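Bench notebook, Jollholm, Tuesday
Fault: right-hand gripper drops out of the log during bin pick

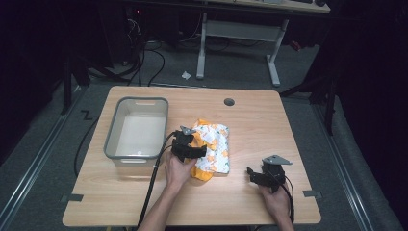
Tala Salameh reckons the tracking is a red herring and the cable should be checked first, as she had the same dropout at Pindthorpe and lost a day to recalibrating before she touched a connector.

Noted. Cable first, then.

Symptom. The finger-width reading from the right gripper freezes at its last value while the pose keeps updating. No error raised. The left gripper is unaffected. Task is snack packet from table to bin, two hands, same settings as last week. Of 100 runs logged since August, 11 have the freeze. Every one was marked good at the time, so the checker isn't looking at width at all. That is a second fault and wants its own entry.

Timing. Freeze lasts about 34 frames, then the value jumps to the correct width. In playback on the arm this comes out as the fingers staying open through the grasp and snapping shut late. On the Paquette arm it shut on the bin wall and tripped the force limit. Stop worked as it should. Nobody near it, but the playback area was not roped off and it should have been.

Checks done, 14:20 onwards:
Swapped left and right cables at the hub. Fault moved to the left gripper. So cable, or the plug on the end of it.
Flexed the suspect cable by hand along its length. Nothing until the last bit before the gripper – bending it sharply back towards the wrist gives the freeze every time.
Replaced with a spare from the Trendell box. Ran 5 picks with exaggerated wrist bend, no freeze.

Not checked: whether the logger can tell a held value from a dead one. I suspect it just repeats the last packet. Will read the code before blaming it.

To do:
Pull the 11 runs from the training set and mark them bad.
Add stale-width alarm to logger, both hands.
No playback on the arm without the rope up.
Strain relief on both cables at the gripper end. Tala has offered the clamp drawing she used, will try that before making our own.

Old cable tagged and in the faulty tray. Please don't put it back on the hook.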